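The grip that lied

14 comments | 52 shares

For most of December, the table-clearing cell at Liltberg had a fault that never showed up in its own logs. Run 1033 was recorded as a clean pass: no alarms, no torque limits exceeded, every grasp marked as held. There was rice on the table.

Plillach, the control software running the cell, decides whether an item is held by looking at how far the fingers close. If they stop short of fully shut, something must be between them. The rule works well enough for a carrot or a cup. It works poorly for the rim of a plate, which is thin, hard and quite happy to pivot. A plate can hang from the fingers at a steep angle, tipping whatever is on it, while the software reports a secure hold.

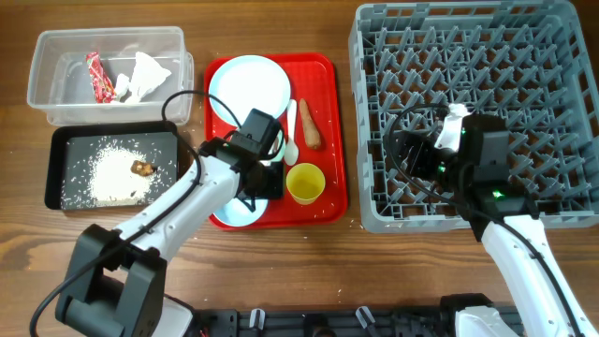 The task itself is plain. Scraps go in one place, dishes go in the grey rack, and two arms share the work. The trouble sat in the handover between those steps. Plillach cleared a plate for lifting as soon as the finger gap settled, and the wrist began to rotate 6 milliseconds later. A rim that was still sliding at that point kept sliding.

A second fault made the first harder to find. Grip force was sampled twice in each cycle, and the higher of the 2 readings was kept. A brief spike at first contact was enough to hide a weak hold afterwards. Liltberg's engineers spent most of a month on the arm calibration before anyone plotted both readings side by side - the calibration was fine.
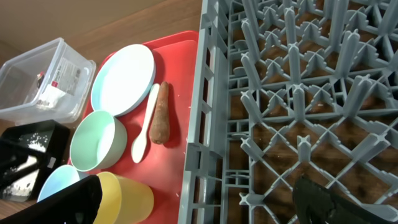 The fix is dull. Plillach now keeps the lower reading, waits for the gap to stay steady, and checks the wrist view again before any rotation. If the rim has moved, the arm puts the plate down and starts over. Cycle times are longer and the Metdale site, which runs the same software on a heavier arm, has complained about it.

Metdale has more reason to be careful. Its arm handles ceramic, and a dropped plate near an open guard is a safety matter. The site now treats any unconfirmed hold as a stop, and a person has to clear it at the panel.

Saludo, which supplies the fingers, is testing a softer pad with a groove for thin edges. Six sets have been sent to Liltberg. Until they are fitted, rotation speed stays capped at half.

14 comments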